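Cuiping Feng has been comparing robot hands at Zedesside since February, and she is tired of hearing that fingers are the future.

"People see four fingers and a thumb and assume it can do what they do," she says. "Then I ask it to flip a switch."

Her test is a white board of small blue switches, pegs and knobs. The hands came from Pandemau at $2,975 each. The rival is a plain two-jaw gripper from Gallardo, and so far she sees little reason to retire it.
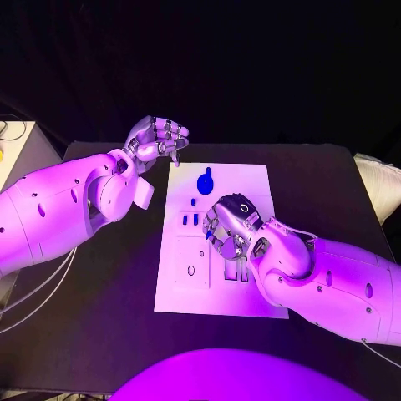 The right hand at work over the task board at Zedesside, with the left held near a corner.

Over 292 trials, Feng says, the jaws beat the fingers on all but three of the fixtures. Pandemau blames the controller. She has heard that before.

"Maybe it is the controller," she says. "Then send me a better one."

Her colleague Anastasia Liapis is a little kinder. She likes how the hand gets around a knob – when it gets there. Would she buy a second pair?

"With my own money? No."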